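Filed under: Student Work > Popular Fiction > Term Projects

Point-of-View Switches in Dual-Narrator Romance: Final Report
In-ho Cheon, Qianru Ding

1. Purpose

Many contemporary romance novels are told by both leads. The usual layout gives each lead a full chapter, with the narrator's name printed under the chapter number. A smaller group of books changes narrator inside the chapter, sometimes several times. The project asked where these mid-chapter switches fall, how they are marked on the page, and how much text a reader needs before the new narrator is identified.

The question came out of a class argument over whether a switch in the middle of a kiss counts as an error. Most writing guides we read treat it as one. The guides give rules and very few examples, so we decided to collect the examples first.

2. Material

The corpus is the Gravar books, a set of small-town romances linked by a family of brothers, together with the first two Choo novels. All are in third person, past tense. We read them in the Sotance e-book editions, which keep scene-break ornaments as separate characters. Print copies were checked only when an ornament fell at the top of a page.

The corpus contains 286 chapters. Prologues were counted as chapters and epilogues were too, on the grounds that both can carry a switch. Bonus scenes at the back of the file were left out, as were the sample chapters from other series.

3. Definitions

A switch is any point where access to one lead's thoughts stops and access to the other lead's thoughts starts, inside a single chapter. Dialogue does not count as access. Neither does visible emotion: "he frowned" can be reported from her side of the table.

A marked switch has a blank line, an ornament, or a name header between the two passages. An unmarked switch has only a paragraph break or less. Within the unmarked group we kept a separate tag for switches that happen inside one paragraph. These were few and all came from one Gravar book, in which the heroine's dog also gets a sentence of its own thoughts. The dog was tagged "other" and excluded.

The identification distance is the number of words from the start of the new passage to the first item that fixes the narrator. Such an item can be a name attached to a thought verb, a pronoun with only one possible owner, or a fact only one lead knows at that point in the plot.

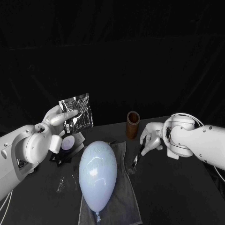
The third of these gave the most trouble. It depends on the reader keeping track of who knows what, and in a secret-baby plot or a fake-engagement plot that record is long. We wrote a short plot ledger for each book before coding it and did not add to the ledger afterward.

4. Procedure

Coding was done in Gernero, a free text annotator. Each switch received a location tag, a marking tag, and a distance. Location was recorded by scene type: argument, physical contact, work or errand, group scene, solitary reflection. A scene that changed type partway through was tagged by its type at the switch itself.

A sample of 60 chapters was coded by both of us independently. The remaining chapters were split, with Cheon taking most of the Gravar books and Ding taking both Choo novels. Disagreements in the shared sample were talked through and the definitions in section 3 were tightened once as a result. Chapters already coded under the old wording were redone.

The distance was capped at 60 words. Any passage that had not fixed its narrator by then was tagged "open" and given no number. The cap was set before coding began and may be too low for the Choo novels, where new scenes tend to start with weather.

5. Results

We found 367 switches. Marked switches outnumber unmarked ones in every book in the corpus. Ornaments are the most common marking and name headers the least common. Headers appear mid-chapter only in the later Gravar books, which suggests a change of house style or of editor. We could not confirm either.

Marked switches occur in all scene types. They are spread fairly evenly, with a lean toward the end of a chapter, where the second lead often gets a short closing passage after the first has left the room. Unmarked switches cluster in two places: arguments and physical contact. In both, the leads are alone together and the sentences are short.

Identification distance is shortest after a name header, as expected. The less expected result is that unmarked switches are resolved faster than those marked by an ornament alone. After an unmarked switch the text usually supplies a name plus a thought verb in the first sentence. After an ornament, the writer seems to feel free to begin with setting, and the name can arrive a full paragraph later. Most of the "open" passages follow an ornament.

6. Interpretation

The simplest reading is that the marking and the name do the same job, and writers supply one when they leave out the other. An ornament tells the reader that something has changed and leaves the new narrator unstated. An unmarked switch has no such warning, so the first sentence has to carry it.

On this reading the unmarked switch in a love scene is a controlled device. It gives both reactions to one event with no pause between them - the effect would be lost if a blank line were added. The advice to avoid it altogether seems too broad for this corpus.
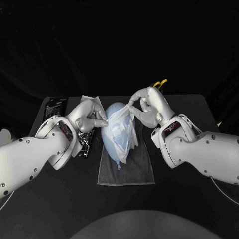
Qianru Ding does not accept the last point and asked that her objection be placed in the body of the report. Her view is that a short identification distance shows only that the reader can recover, and that a reader who has to recover has already been pulled out of the scene. She adds that the Gravar books were probably read by people who knew the brothers from earlier volumes, so a name alone does more work there than it would in a first book. Two of the switches coded as clear, she notes, were clear to her only on the second reading.

The objection is fair as far as first readings go. Our distance measure says nothing about how a switch feels, and both coders had read the ledger before they reached the passage. A test with readers new to the series would be needed to settle it - a reading-time test would be the obvious choice, though we had neither the software nor the participants.

7. Limits

Two series are a narrow base. Both are third person, and first-person dual narration would need a different distance measure, as pronouns no longer help. The scene types were our own and "group scene" is too wide; a wedding and a diner breakfast should not share a tag. Sotance also updated one Choo file during the project. The new file had corrected ornaments in three chapters, and we kept the earlier version throughout.

8. Files

The Gernero project file, the plot ledgers, and the list of excluded passages are in the course folder. The ledgers contain full spoilers for every book, including the identity of the letter writer in the second Choo novel.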